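Against the Single Drawer

Most kitchens store chopsticks the way they store forks: flat, in a tray, under the counter. I think this is a mistake, and I have thought so since I replaced our cutlery tray for the third time.

A fork has one job in a tray. It nests. The tines of one sit on the tines of the next, and the stack holds its position when the drawer opens. A chopstick is a tapered rod with no nesting geometry at all. Put nine pairs in a compartment and they roll, cross, and settle at whatever angle the last slam of the drawer produced. Retrieving a matched pair then means lifting most of them out.

The second problem is drying. Chopsticks laid flat touch along a line, and water stays on that line. Stored upright in a perforated holder, thick ends down, they touch at a few points and drain through the base. Banafsheh Rezaei, who cooks more than I do, objects that upright storage exposes the eating ends to dust and grease from the stove. She is right if the holder lives beside the burner. Mine is on the far side of the sink, and I rinse anything that has sat for a week.

Matching is the real argument, though. Manufacturers like Delham sell sets in which every pair is identical, and I used to regard that as the tidy choice. I now prefer color. A green pair and a red pair can be told apart at arm's length, and a band near the thick end is enough to separate two sticks of nearly the same shade.

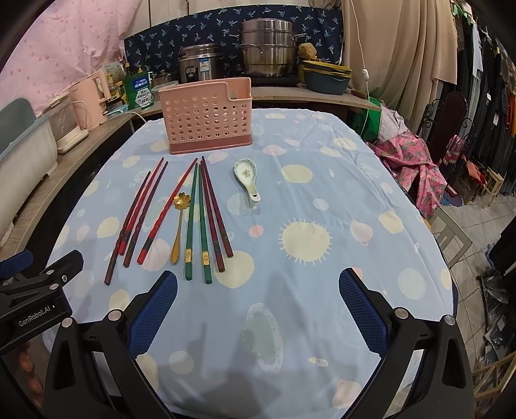
Sorting before storage takes less than a minute. Lay everything on the table with the thick ends toward you, close up the pairs, and compare lengths by pushing the ends against a straight edge. A difference of 3 millimeters is tolerable in the hand. More than that and the tips do not meet, and the stick should be demoted to stirring or staking seedlings.

Spoons are a separate question. A ceramic soup spoon does not belong in a narrow holder with chopsticks, where it takes the space of four and knocks against its neighbors. Hang it if it has a hole, or lay it in a shallow dish. Small metal spoons can go in with the sticks, bowl up — they are light and they drain well.

Negin Safavi maintains that all of this is solved by owning fewer chopsticks. Two people live in her apartment. Six eat at my table in December, and I would like each of them to have a pair that matches.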